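Washing old band shirts and stage clothes without killing the print?

Posted in Music Gear & Collecting > Merch and Memorabilia

plidach_basement
Ok so I sing and play second keys in a synth pop cover band, we do mostly stuff from the early eighties, small rooms, nothing fancy. Over the years I picked up a pile of tour shirts and I wear them on stage. Bad idea probably, but that's half the look.

Problem is they're starting to go. Had a black one from a regional act called Zarnier (two albums, split up, you won't know them) and the print on the front cracked right across the lettering after one wash. One! I'd had it for years with no trouble. Then I changed detergent and put it on the normal cycle with towels and out it came looking like a dried up pond.

What I've got left:
- a second Zarnier shirt, thin, print still good
- three or four cotton ones with the thick rubbery print
- a satin-ish jacket with an embroidered back, no care tag
- a white dress shirt with makeup on the collar, stage makeup, the greasy kind

We have a show in June and I'd like to wear the thin one. It smells like fog machine. Paid 100 for it so not keen to experiment.

Powder or liquid? Cold only? Does hand washing really make a difference or is that just what people say. Also is there anything to do about the cracked one or is it a rag now. Searched the forum, only found the thread on cleaning keyboard keys. Thanks

esquivel_drums
Cold water, inside out, no dryer. Done.

Been doing it that way with all my shirts and they're fine. Detergent dosn't matter, buy whatever.

Cracked one is a rag, sorry. Or frame it.

skoner_merch_table
Gonna disagree with the above on "doesn't matter". I sold merch on the road for a while and have washed a stupid number of shirts, mine and returns and stuff that got beer on it. Typing this on a break so excuse the mess.

First thing, what kind of print. The thin one, if you run a finger over it and can barely feel anything, that may be water based ink or just old ink worn down soft. Much more forgiving. The rubbery ones are likely plastisol. Plastisol hates heat. Dryer heat mostly, and a hot iron right on the print is the end of it. So your cracked shirt, I'd bet on the towels and the dryer before I'd blame the detergent. Towels are heavy, they drag on everything. You didn't say if you used the dryer but I'm guessing yes.

Powder or liquid. Liquid for black shirts in cold water. Powder works ok too but some of it won't dissolve all the way in cold and you get pale streaks on black cotton, which under stage lights looks like dandruff. If powder is what you have, dissolve it in a jug of warm water first, let it cool, then pour in. Skip anything with bleach in it. Skip softener, it leaves a film and holds smells in, fog juice included.
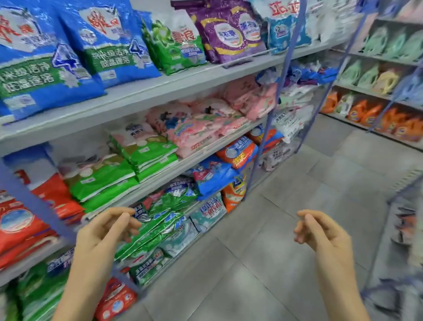 Bagged laundry detergent on the shop shelves.

Whatever you buy, use less than it says. A single shirt in a sink needs maybe a teaspoon. Most of the stiff, sad feeling shirts I've handled just hadn't been rinsed enough.

For the thin Zarnier one, what I'd do:

Sink or clean bucket, cold water, teaspoon of plain liquid. Shirt inside out. Push it down, leave it 20 minutes, swish it a bit. No rubbing on the print, no wringing. Drain, fill again, rinse till the water's clear and then once more. Roll it in a towel and press. Dry flat if you've got room, or over a rack, away from the window. Hangers stretch the shoulders when cotton's wet.

Smell: if it still smells after that, half a cup of white vinegar in a fresh sink of cold water, ten minutes, rinse again. Don't mix vinegar with bleach ever. The vinegar smell goes when it drys.

Do this well before the show, not the night before. Thin cotton dries fast but if it stinks you'll want a second go at it.

Rubbery ones can go in the machine. Inside out, in a mesh bag, delicate, cold, low spin, only with other shirts. Nothing with zippers. Jeans will chew up a print too, same as towels.

Jacket: no tag means I'd leave the machine alone. Wet a white cloth and press it on the inside of a seam, then on a bit of the embroidery thread at the back. If color comes off on the cloth, stop and take it to a cleaner. We had 254 jackets done for one run, red thread on cream, and the red ran on every one that somebody washed at home. Angry emails for months.

Collar: greasy makeup needs dish soap, the clear kind, rubbed in dry before any water touches it. Leave it a while, rinse warm from the back side. Then wash as normal. Check it before it goes near heat. If the stain's still there and you tumble it, it's yours for good.

Cracked shirt, you can't really fix it. People put parchment paper over the print and press lightly with an iron to soften it back together. Did it once, looked better for a couple wears, then cracked somewhere else. On a shirt that's already gone, sure, have a try. Wouldn't do it on one you care about. And wait for the iron to do its thing for a few seconds, then lift, don't slide.

Storage while I'm here: folded, print not on the fold line, tissue between if the print is tacky. Rubbery prints stick to each other in a hot attic and peel.

plidach_basement
Yeah it went in the dryer. High. I feel dumb.

Did the thin one in the sink tonight, print looks the same as before so I'm calling that a win. Water was gray, gross. Still a little foggy smelling, will do the vinegar tomorrow. Collar is about half better with dish soap, second round soaking now.

Jacket bled blue on the cloth test. So cleaner it is.

One more thing, does sweat hurt the print if I leave it in the gig bag overnight? Because I always do

skoner_merch_table
Hurts the cotton more than the ink. Yellow pits, and mildew if the bag's closed up. Hang it over the mic stand while you load out, then rinse in cold when you get home even if you're too tired to wash it. Doesn't need soap.

Also wear a plain undershirt beneath the thin one. Had one guy in a band I worked for who'd play in a shirt he could've sold for 580, no undershirt, two sets a night. Pits rotted out by the end of the tour.

esquivel_drums
ok fine I didn't know about the towels thing. mine all go in with towels. going to go look at them now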